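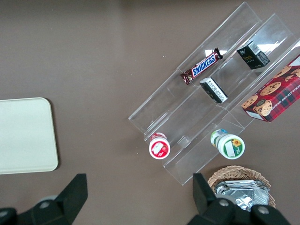 Snack table, Tunora residents' meeting

Minutes, 2022-01-08, typed up by me (Paweena) from my own scribble, so sing out if I've mangled anything.

We started with the hot water. Fosia has put the off-peak rate up again and my quarterly bill came to $880, which got a groan from the whole room! Zdenka Tomić had hers with her and read out the usage: 1,106 kWh, and she was away for nine days of it. She reckons the meter is being read from the street — I'm inclined to agree.

Zdenka will ring Fosia and ask for a proper read. I'm to write to Rojanasak about the shared lighting meter, which is still billed to unit 124 (sorry again, 124).

Long chat about solar on the carport roof. Pletura's quote runs out in June and doesn't cover the switchboard, so we want that priced before anyone votes. Agreed to leave it till next time.

Stairwell timers: everyone's happy with the shorter setting except the top floor, who are caught in the dark halfway up with their shopping. Going back to the old setting.

Paweena Sriwong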